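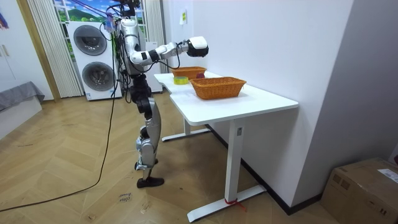

Humanoid at the white desk, arm over the small basket.

Keeping the cables tidy

Before the first run, walk along the long black cable from the robot to the wall. It should lie in a wide curve — never under a foot.

The thin wires at the shoulder need slack. Lift the arm slowly by hand, with the power off, and watch if any wire pulls. Keep the coloured tags on, they save much time at a repair.

Wipe the gripper with a dry cloth each Thursday. Check the joint screws after every 30 hours.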